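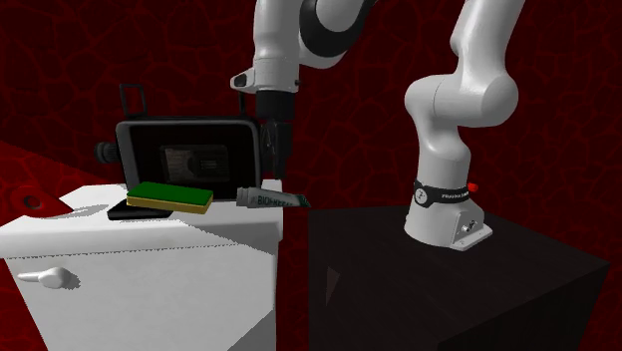 **Lurkeddale Automation Group: fault review, drawer and countertop cell**

Minutes, July meeting. Opened 2:10 pm.

Attending: simulation, controls, safety, test bench. Apologies from the Prindix integration side, who sent written comments (taken under item 3).

**1. Previous minutes**

Accepted with one correction. The gripper force limit recorded under item 5 should have been listed as a proposed value. It has not been applied on the bench.

**2. Fault summary**

Controls reported on the fault raised against the Grundano task set. During pick trials in simulation the arm stopped responding to the planner's halt command while descending to an object on the countertop. The halt was acknowledged in the log but the joint targets already queued were still executed. Contact with the countertop followed in each case.

The batch was 4000 trials. The fault occurred in 39 of them, all with the tube as the pick target. No faults were logged for the sponge or for the drawer handle.

Test bench asked whether the same queue handling is used on the physical arm. Controls confirmed that it is. Bench work on descending picks was stopped by safety on the morning the fault was reported and remains stopped.

**3. Cause**

Controls' finding is that the halt clears the planner's buffer and leaves the lower-level trajectory buffer untouched. On longer moves the difference is small. On the final descent the segments are short and several are queued at once, so the arm carries on through the remaining points.

Prindix commented in writing that the tube's collision shape is thinner than the model it represents, and that the grasp height is therefore set too low. Simulation agreed the shape needs rebuilding but noted that this accounts for the contact only. The ignored halt is a separate defect and is to be tracked separately.

There was discussion of the camera model on the cabinet. Where the tube is placed beside it, the hand comes down close to the camera body and the clearance check is called more often. Simulation thinks this may be what triggers the halt in the first place. Not settled. Simulation to rerun with the camera removed and all other placements held.

**4. Safety**

Safety's position is that a software halt which is acknowledged and not carried out is to be classed as a safety fault, whether or not any hardware moved. The meeting agreed. Classification raised from level 1 to level 3.

The hardware emergency stop on the bench arm is on a separate circuit and does not pass through the planner. Safety asked for it to be tested again regardless, with the result entered in the bench log before any restart.

**5. Ibarra build**

The Ibarra release was due to go out with the current planner. Release held. Controls have a patch that flushes both buffers on halt and returns the acknowledgement only once joint velocity is zero. It has been through code review but has had no trial runs.

Simulation will run 1000 trials on the patched build, tube target only, with randomised lighting and wall textures left on so that the results can be compared with the earlier batch.

**6. Actions**

| Action | Owner | Status |
|---|---|---|
| Patched build, tube trials | Simulation | Open |
| Rerun with camera model removed | Simulation | Open |
| Rebuild tube collision shape | Simulation, Prindix | Open |
| Separate defect entry for halt | Controls | Done in meeting |
| Emergency stop test, bench arm | Safety, test bench | Open |
| Notify Ibarra users of hold | Controls | Open |

**7. Other business**

Test bench requested that log timestamps from the planner and the arm controller be put on one clock. At present they have to be aligned by hand. Controls to cost it.

Closed 3:25 pm. Next meeting to be called when the patched trials are complete.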